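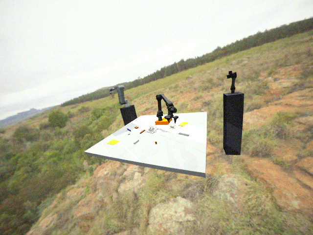
Workshop tips: recording pick-and-place examples in simulation

These are notes we keep at Oletti for people recording demonstrations on the small-parts table. Most of them came from Sarla Bajpai and Jitendra Lodhi, who between them have driven the arm more than the rest of us put together.

Before you start

Open one saved layout and look at it from the side as well as from your usual view. A pale part on a white tabletop is easy to lose, especially straight under the gripper. If you can't find the part in two seconds, turn the view or change the part's color before you record.

Spread the small pieces out. Bars and blocks at different slants are good. Bars all lined up with the table edge teach the arm one wrist angle and nothing else.

Don't fill the whole table. Leave a clear stretch so there is somewhere to set a piece down if the grasp comes out crooked.

Outdoor backgrounds are fine, and so are sloping ones. Swap them every 300 episodes. The lighting changes with the background, so check that the yellow squares still read as yellow.

While recording

Stop above the part, then come straight down. Coming in at a slant knocks thin sticks sideways, and you'll spend the rest of the episode chasing them.

Pick long bars near the middle. Picked near one end, they swing.

Keep the speed even. If you need to think, think before you press record. Long pauses in the middle of a reach get copied by the model, and we had a whole batch from February where the arm hung over the table doing nothing.

If you drop a piece, pick it up again and finish. Keep those episodes and tag them "recovery." Throw out the ones where a part fell off the table.

Only one arm should move unless the task sheet says otherwise. Park any others clear of the table and leave them there.

After each session

Play back 6 episodes at double speed. Look for fingers passing through a part, parts that jitter on the tabletop, and grasps that close on air but still get marked as a success. The last kind is the worst to leave in.

Write the task line in ordinary words: "put the short bar on the left square." Ravindra Saxena used to write part codes, and we had to go back and retype 3284 of them.

Save the layout seed with the episode. Without it you can't replay the same table later with a different gripper.

Take a break after four sets. Tired hands make sloppy approaches, and those go into the training data along with everything else.

Layout files are in the Skellus folder, sorted by task. Ask Jitendra for write access.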